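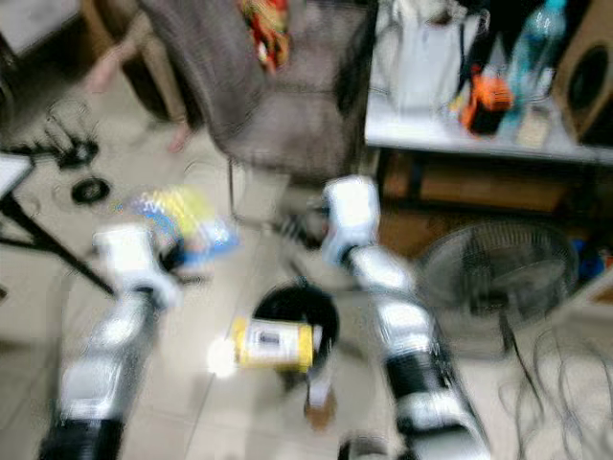

How to compare two grippers on a two-arm robot

Published August 25, 2020

These are the steps we use at Temamard when a new pair of grippers comes in and we need to know whether to keep it. They assume two arms, one head camera and a controller that can log gripper position. The names below are from our own last comparison, the Menotier parallel gripper against the Nelance, but the steps are the same for any pair.

Allow a full day for each pair of grippers. Most of it goes on calibration and on repeating runs that were spoiled by something small.

Before you start

You will need both pairs of grippers with their mounting plates, a hex key set, a kitchen scale, a tape measure and a few household objects. Choose objects that differ in shape and stiffness. A round pot, a cardboard box and a soft plastic bag make a reasonable starting set. Weigh each one and write the weight on a sheet next to its name.

Update the controller software first and then leave it alone until both pairs have been tested. In July we changed versions halfway through and had to throw out 41 runs.

Step 1: Fit the first pair

Power down the arms. Bolt a gripper to each wrist and tighten the screws a little at a time, working across the flange. Run the cable along the arm with enough slack for the wrist to turn fully both ways. Check this by hand before you power up.

Enter the gripper's weight and the distance from flange to fingertip in the controller. If the weight is wrong the arm will sag or drift upwards when you let go of it in hand-guiding mode.

Step 2: Calibrate opening and closing

Open each gripper fully and save the position. Close it with nothing between the fingers and save that too. Repeat five times and look at the closed readings. The Menotier came back to the same value every time. The Nelance wandered slightly until it had been warmed up with a few minutes of opening and closing, so we now do that with every gripper.

Step 3: Check the head camera

Move both arms to the reaching pose and look at the camera view. You want both grippers and the target object visible together. Then repeat the move at working speed while recording. A view that is sharp with the arms still can smear badly once the head moves, and small print on a box will go first. If it does, shorten the exposure and add light.

Glare is the other thing to look for. A shiny tiled floor throws bright patches, and our detector has taken one for an object more than once. Moving a lamp is quicker than changing the software.

Step 4: Run the floor picks

Put one object on the floor between the two arms. Floor picks are harder than table picks, as the wrists have to come in low and at an angle, and they show up bulky grippers quickly. Chairs and table legs can stay where they are if your robot will be working near furniture, but measure their positions so that the second pair gets the same layout. Keep loose cables out of the reach of the arms.

Do 19 attempts per object with each pair. Use one arm for the box and the bag, and both arms for the pot. For each attempt note:

Picked up and held for ten seconds: yes or no
Slipped after lifting: yes or no
Time from start of reach to lift
Anything touched on the way

Start at low speed and a grip force of 35 per cent. Only raise the force if an object slips three times in a row, and if you do, start that object again.

Step 5: Change over and repeat

Fit the second pair and go back to Step 1. Don't copy the weight or fingertip distance from the first pair. Use the same objects, positions and speed.

Step 6: Read the results

Look at slips before you look at times. We logged 213 runs in all, repeats included, and the difference in speed was too small to matter. The Nelance held the bag better, and the Menotier was better on the rim of the pot. We kept the Menotier for the Chávez project, where most of the objects are rigid.

Save the recordings with the sheet of weights and the controller version number.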